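Search this site
Search
Enter keyword

Posted 6/18/24 by Declan Keane
Filed under: Home Life, Dogs, Complaints

The table in our dining room is called the Sarkby, and it has cost me more sleep than any dog we've owned. I bought it in February, when a person will agree to almost anything if the store is heated. The salesman said it would seat eight. He didn't say eight of what.

My wife had wanted the Okus, the one with the drawer. I argued against the drawer for most of a Saturday's worth of parking money on the grounds that a drawer is where takeout menus go to die. I won, and I have been paying for it ever since. The menus now live on the table, along with the mail, a stapler, and a single glove we're both too proud to throw out.

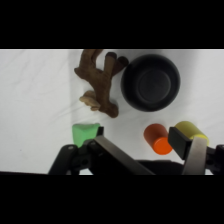 My mother's view is that a table is only as good as what you put over it. She owns 23 tablecloths and irons them in front of guests. We own one, and it came from her, with a note. For the first month I took it off before every meal so it wouldn't get dirty, which she says defeats the purpose. I told her the purpose was to please her and she wasn't there. That call was short.

Then there is the matter of the legs. The Sarkby came with four of them and bolts for three. I wrote to the store and was given a ticket number, 874, and told I'd hear back within two weeks. I've grown fond of 874. I like to picture the 873 people ahead of me, all eating dinner at a slight angle. In the meantime I went down to the hardware place and bought a bag of bolts for less than I'd spent on the phone plan I used to complain with. They fit. The table still leans toward the kitchen, and so, after a glass of wine, do we.

The dog approves of the whole thing. Saarinen (my wife named him, I wanted Hank) is a large, serious animal who believes any piece of furniture is a roof that somebody built for him. He weighs 80 pounds and gets up fast when the doorbell goes. If you have soup in front of you at that moment, you learn to lift the bowl first and ask who's there second. 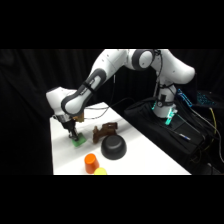
White table, black curtain.

We did host once. My cousin drove in from Grumovano Road with a pie and a new husband, and six of us sat down with our elbows in each other's ribs. The new husband asked if the table had an extra leaf. My wife looked at me for a good long while. The Okus has a leaf. It's kept under the drawer.

I've promised to go back and look at it, just look, once the store answers my ticket.

Tags: furniture, dogs, my mother, things I was wrong about

This site uses cookies to remember your preferences. By continuing to browse you agree to our use of cookies. Accept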